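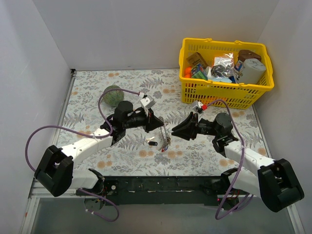
Backlash figures in gearbox catalogues deserve a raised eyebrow. They're taken on a new unit, cold, under a test load somebody at the maker picked, and your machine has none of those things. A little lost motion at a gearbox grows with distance from the shaft, so by the far end of a long link it may be a real nuisance. Think of two arms reaching in from opposite sides of a table with their grippers face to face near the middle: play at either shoulder gets multiplied all the way out to the fingers. So measure your own. It takes half an hour and a dial gauge.

First, isolate the drive, take the load off and support anything that could drop. Then lock the input shaft. I mean lock it – a clamp on the motor hub, bolted to something solid. Holding it with the servo brake is popular and I don't trust it, as brakes have play of their own and you'll end up blaming the gearbox for it.

Fix a stiff bar to the output flange and set the gauge against it at a known radius. I use 44 mm from the shaft centre on small units. Push the bar one way with a light, steady force, let go gently, and zero the gauge. Push the other way with the same force, let go, and read it.
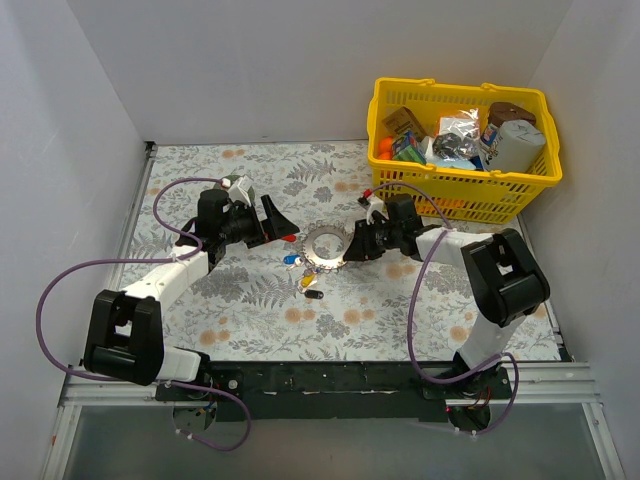

Divide the reading by the radius and you have the angle in radians. Multiply by 3438 for arcminutes. If you lean on the bar while reading, you're measuring wind-up in the gears and the bar as well, and plenty of the alarming numbers people post come from just that.

Turn the output a bit and repeat. I take 11 positions over a full turn. One reading tells you very little, whatever the Draltismont leaflet says about its "single-point check". A Manole box I tested in December was fine nearly all the way round and poor in 2 spots next to each other.

Write down the worst figure. The average is for brochures.

64 shares
2 comments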